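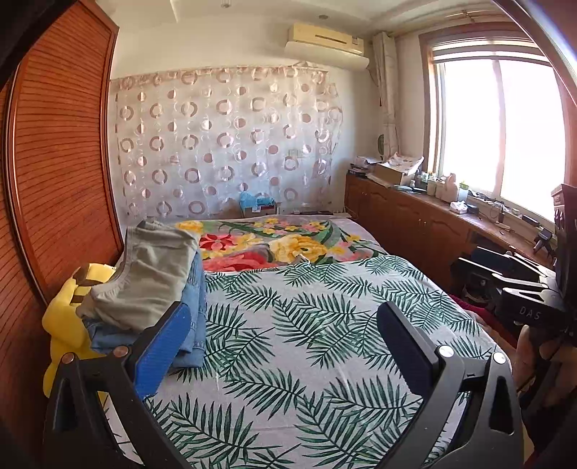

Section 4: Collecting in Someone's Home

Right, you've calibrated, you've paired both handhelds and you've got through the bench exercises in Section 3 without losing your temper. Now you get to go to a real house. I wrote this section after my second season of doing home sessions for the Pruvidmont project, and most of it exists because I got something wrong in somebody's lounge room. Read the whole thing before your first visit, then keep the numbered bits handy on your phone.

The rules here sit on top of your site agreement. If the agreement your householder signed is stricter than what I've written, the agreement wins, every time.

4.1 Before you knock

1. Check the consent sheet lists the actual rooms. "The house" is no good. It needs to say bedroom, kitchen, laundry and so on. If a room isn't written down, you don't record in it, even if the householder waves you through the door and says go for your life.

2. Wipe down the finger pads, both sides, with the unscented wipes in the kit. These pads are about to touch somebody's sheets. The scented wipes leave a film that makes cotton slide, and you'll spend the morning wondering why your grip has gone off.

3. Check the pivots. Open and close each gripper slowly, all the way, and feel for grit. If there's a crunch, swap the unit. Don't oil it on site. I've seen what linkage oil does to a pillowcase and I paid for the pillowcase.

4. Make sure you've got 2 charged batteries per handheld, plus your card reader.

5. Shoes. Ask at the door. Take clean socks (I keep a spare pair in the lid pocket of the Westerberg case, which is the only thing that pocket is any good for).

Note: Bedrooms are the rooms people feel funniest about, which is fair enough. Book them last in the visit if you can. By then the householder has watched you fold tea towels for an hour and has worked out you're fairly boring.

4.2 Walking the room

Do this with the recorders off. It takes a few minutes and it saves you from binning a whole session later.

1. Stand in the doorway with the householder and ask them to point out anything they'd like left alone. Write it down. Soft toys, by the way, are never "just a toy". Ask before you shift one, even if it's wedged halfway under the washing.

2. Look for anything with a name, face or address on it. Mail, school certificates, prescription labels, framed photos, parcel labels on cardboard boxes. Ask the householder to turn them over or put them away. They do the moving, you do the pointing.

3. Look for mirrors, including the little ones. A small mirror tucked in beside a curtain is the classic catch: you don't notice it from the door, and then you're kneeling on the far side of the bed and there's your householder's face in it. Turn it to the wall or drape it, with permission, and note it on the sheet so you remember to put it back.

4. Check the windows. You're after two things. One is privacy (can you see into the neighbours' place?) and the other is light. The lens on the handheld is very wide, so a bright window gets into nearly everything you record, and once it's blown out there's no bringing it back. A sheer or a half-drawn curtain usually sorts it. Don't close the room up completely and switch on the ceiling lights unless the householder lives that way. We want the room as it is on an ordinary morning.

5. Find the cables. Phone chargers along a sill or a cabinet top are easy to hook with an outer link. If you're working near them, ask to have them unplugged and coiled.

6. Ask whether any air conditioner or fan should be off. Moving air lifts light fabric. It won't ruin the recording, but write down whether it was running, otherwise whoever reviews the session at Kenovberg will send it back asking why the sheet is breathing.

Caution: Do not tidy. I know. I'm a tidier too, and the itch is real. But a cabinet top crowded with jars, papers and tissues is a proper cabinet top, and that's what we came for. The only things that move before recording are private things, fragile things and trip hazards.

4.3 Setting up at the bed

Beds look easy. They're big and flat and soft, what could go wrong? Quite a lot, in my experience, and nearly all of it is down to where you stand.

1. Pick your side. You want the washing pile or whatever you're handling in easy reach of both hands, with your elbows a bit away from your ribs. If you're leaning far enough to put a knee on the mattress, you're on the wrong side.

2. Clear the floor behind you by one big step. In small bedrooms the gap between bed and cabinet is tight, and you'll be looking at your hands the whole time.

3. Leave the bedding the way you found it. Patterned sheet under a patterned blanket under a pile of jeans? Lovely. Busy fabrics are harder for the software and that makes them worth having. Please don't swap in a plain sheet because it looks neater on the preview.

4. Open both grippers wide and hold them over the bed with nothing between the pads. Hold that for the start tone. Every recording begins this way, no exceptions, because the reviewers line everything up from the open position.

5. Glance at the preview. You should see both pads of the gripper in your hand, left and right, with neither one hidden. Dark curved corners are normal with this lens and you needn't fiddle with anything to get rid of them.

6. Check your other hand. The second handheld often wanders into the side of the view, and a bit of your own hand and sleeve comes with it. That's allowed. Rings, watches and tattoos with words are not, so take off what you can and cover the rest.

Note: Wear plain sleeves. No logos, no hi-vis. I did a full visit once in a work shirt with the reflective tape and every clip had a comet in it.

4.4 Handling clothing

Here's the order I use for a folded pile. You can vary it once you've got a few visits under your belt, but start with this.

1. Approach from above with the gripper open. Slow down a hand's width from the fabric.

2. Take the top item only. Trousers that have been folded over once have a nice thick edge, so go for that. If you catch the layer below as well, don't shake it off. Lower the lot, open, back away and try again. Failed grabs stay in the recording and you just mark them as such.

3. Close until the fabric stops slipping, then stop closing. The ribbed pads do the work. Squeezing harder only mashes creases into the cloth and wears out your forearm.

4. Lift clear, move across, lower, open. Wait for the fabric to settle before you move off.

5. For denim, watch the seams. Stitched edges sit proud and the pads tend to ride up on them. Come in square to the seam and you'll be right.

6. Keep the free gripper quiet. If it's not helping, park it off to the side with the pads open and don't wave it about.

Caution: Never close a gripper on anything with a zip pull, drawstring or loose thread lying across the linkage. Fabric can draw into the cutouts in the outer links. If it happens, stop, open the gripper by hand and ease the cloth out the way it went in. Don't yank it. Have a good look for damage and show the householder, even when it's only a pulled thread.

Caution: Sheer fabric is off limits for gripping unless the task card names it. Same goes for anything hung on a wall, and for curtains still on their rod. The rod is usually held up by less than you'd think.

4.5 How much to record

The standard bedroom card asks for 400 seconds of usable handling. Don't try to get it all in one hit. I break it up and have a drink of water between takes, and my later clips are far better for it.

After 7 takes with the same pile, change something. Move to the other side of the bed, or ask the householder to refold the clothes their own way. (People fold jeans in the strangest ways and I've grown very fond of it.)

The card in the handheld holds 1000 clips before it starts refusing new ones, and it refuses them quietly. There's a small beep, and if a fan's on you won't hear it. Check the counter at every break.

4.6 If someone walks in

It's their house, so of course they will. Kids, grandparents, the dog.

1. Stop recording straight away. Lower both handhelds so they point at the floor.

2. Say hello. Tell them what you're doing if they'd like to know.

3. When they've gone, delete the clip on the spot. Don't keep it to trim later. If the person hasn't signed, their face doesn't leave the house on our card, full stop.

4. Note the deletion on the sheet so the clip numbers make sense to the reviewer.

If the householder wants to stay and watch, that's fine by me — find them a spot behind you, well back from the mirror you've already dealt with.

4.7 Packing up

1. Put everything back. Toys, mirrors, boxes, the lot. Use your sheet and not your memory.

2. Leave the clothing folded at least as well as you found it.

3. Walk the room with the householder and get their initials next to each room you recorded.

4. Offer to show them a few clips. Most people say yes, have a giggle at how curved their bedroom looks, and feel better about the whole business. If they ask you to remove something, remove it while they're watching. You don't need a reason from them.

5. Count nothing as finished until the cards are in the locked pouch and the pouch is in the case.

6. Upload through Flukura that same evening, before you wipe the cards. Never on the householder's wifi, even if they offer.

Note: If the upload stalls, leave it running and go to bed. Cancelling partway makes a duplicate visit record, and sorting those out takes longer than the visit did. Section 5 covers what to do when you wake up and it's still going.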